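Hand demonstration (robotics)

Hand demonstration is a way of preparing a robot for a task by letting a person perform the task through the robot's own arms. The person may hold the arms directly and move them, or may control them from another place. The positions of the joints are recorded together with the camera images, and a program later learns from these records.

The first method is called kinesthetic teaching. It needs little equipment, but the hands of the teacher can enter the camera view. In the second method, remote control, the operator moves a pair of smaller arms or a hand-held controller, and the robot repeats the movement.

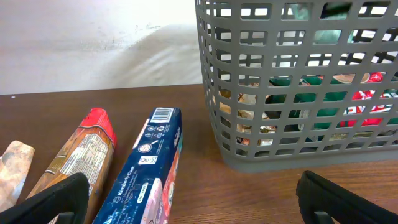 Packing and unpacking of groceries is a common task for such work. It asks for different grips, and mistakes are cheap. A stiff box, such as the dark blue Kimberly-Clark one beside the gray basket, keeps its shape between the fingers, so the operator can close the gripper with the same width many times. A soft bag changes its shape with every touch, and the operator must correct the grip by eye.

Kirkia collection

The Kirkia collection was recorded in Kakstead under the direction of Nivaldo Damasceno. It was released on Friday, July 9, 2021, and contains 1238 demonstrations made by 17 operators. Each operator first practiced for two days. The control program, Duketti, was written for the project.

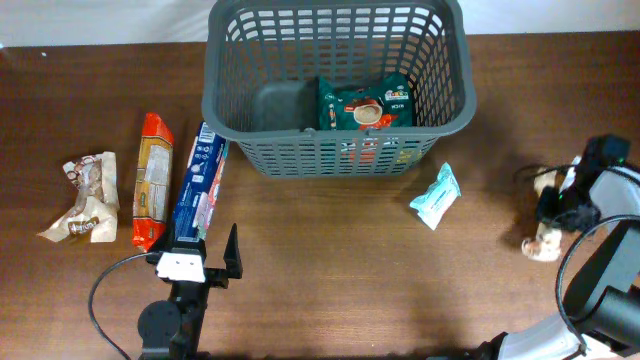

Operators worked in sessions of three hours. They were asked to move at an even speed and to avoid long pauses, which the learning program may copy. When an item fell, the operator was allowed to pick it up again, and the recording was kept with a note. Damasceno considered these corrections useful, because a robot that has seen only perfect work does not know how to continue after an error.

Camera placement

A camera placed high gives a wide view of the table, but an arm can hide the item. A camera at the wrist comes close to the item and shows its surface and edges, though it may lose sight of the place where the item must go. Many projects record both views at the same time.

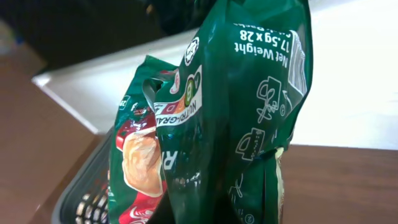
The two views must carry the same clock. In the first version of Duketti the wrist images arrived later than the joint positions, and part of the recordings had to be aligned again in September. A later program, Quan, kept the file format but stored the time of each image separately.

See also: Kinesthetic teaching; Remote control; Robot gripper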